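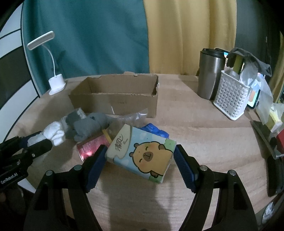 Is a water softener worth the money? Not on the evidence I have, and I have been collecting evidence since the man from Muka sat in my kitchen and dripped soap into two jars.

27 May 2022

The new quote came this morning. 1,104 dollars for the unit, installed, with the first bags of salt thrown in as if salt were jewelry. The earlier quote, from Konia, was 700 even, but that left out the drain line and the bypass valve, and when I asked what those would run the woman on the phone said it depended. I asked what it depended on. She said the house. I said she had the address. She offered to send someone out.

I don't trust any test that is run by the person selling the cure. The jar trick especially. He put soap in my tap water and it went cloudy with hardly any suds, then he put soap in his own bottled water and it foamed up like a bubble bath. Fine. I believe that soap foams more in soft water. I learned that in school. What I wanted to know was how hard my water is and whether it matters to my pipes, and for that he had a color strip he held up to the window for a second and put back in his bag. "That's high," he said. Compared to what? He had a chart. Muka printed the chart.

So I called the water office in Arroyo, which took most of my lunch, and they read me a range so wide it could describe half the towns in the state. They did say the supply gets harder late in the summer when they draw more from the wells, August mostly. The salesman never brought up the wells. He talked like the water was the same every day of the year.

The case for: the kettle. I'll admit the kettle is ugly. There is a crust in the bottom like old plaster and it comes off in flakes when I swirl it. The shower head clogs. The glasses come out of the dishwasher with a gray film, and my shirts feel stiff, though I have always hung them up to dry and I suspect that's most of it.

The case against: vinegar costs next to nothing. I soaked the shower head in a bowl of it last night and this morning it ran as well as it did the day I moved in. I did the kettle too. The kitchen smelled like a pickle jar and I had to open the window, but the crust went. If I did both once a month I would be an old, old man before I'd spent 1,104 dollars on vinegar.

Then there's the water heater, where they really try to scare you. According to the brochure, hard water cuts its life in half. Half of what, it doesn't say, and there's no footnote. My heater was in the house when I bought it and it has outlived its warranty by a good stretch, on this same terrible water, without any help from Muka. I put my hand on it tonight and listened. It does rumble a little. I'd rather not have noticed that.

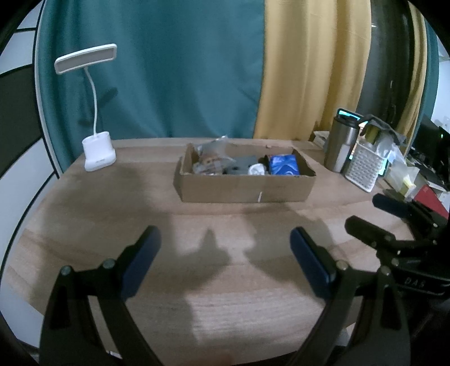 Table by the curtains, cardboard box and the white lamp.

I read the brochure again after supper, with a pen. It uses "up to" on every page. Up to this much less soap, up to that much off the gas bill. Zero is up to anything you like. There is a happy quote from a homeowner in Likley with no last name, who says her skin feels ten years younger. I would like to see the before.

Also the salt. You have to keep feeding the thing, and the bags are heavy, and the tank would have to go down the cellar stairs, which are steep and have one bad step. The man said most of his customers don't mind. I expect the ones who mind don't call him up to say so. And where does it all go once it's been through the machine? Down the drain and out to the creek, I suppose. I asked and he said it was "a very small amount." He had a number for everything else.

I did the sums on the back of the envelope. Even if I believe the soap savings, and I don't, and even if I use the Konia price and pretend the drain line is free, I come out behind for years. I got 655 dollars one way and a worse figure the other, and I may have dropped a year of salt somewhere, so I'll redo it when I'm less tired.

Decision for now: no. I'll buy a proper hardness test, the kind with drops, from the hardware store, and run it now and again in August when the wells come on. If the second one is bad I'll think again. Both quotes are in the drawer under the phone book.

Salesman called again at 2 and I let it ring.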